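3.2 Sorting task and recall

Draft section, Zavala and Ackah. We ran 261 people through the color-and-shape recall task at the Tatwood site, 13 dropped for missing the second visit. Each saw a short list of plain solids, named by color, then waited 12 minutes and wrote down what they could.

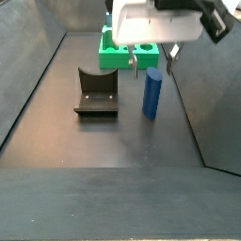
Color words came back first, shape words later or not at all. Same pattern as the Haruna pilot - smaller there, but the order of recall held. Older adults took longer to start writing and made fewer wrong guesses, wich we did not expect.

Figure 4. Blue cylinder.
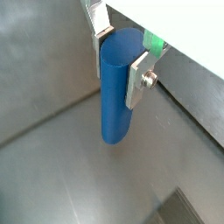
Scoring followed the Flusine sheet. One point for color, one for shape, no half points. Spelling ignored. Two raters, disagreements settled by by Ackah. Morning sessions only; the February group is reported separately in 3.3.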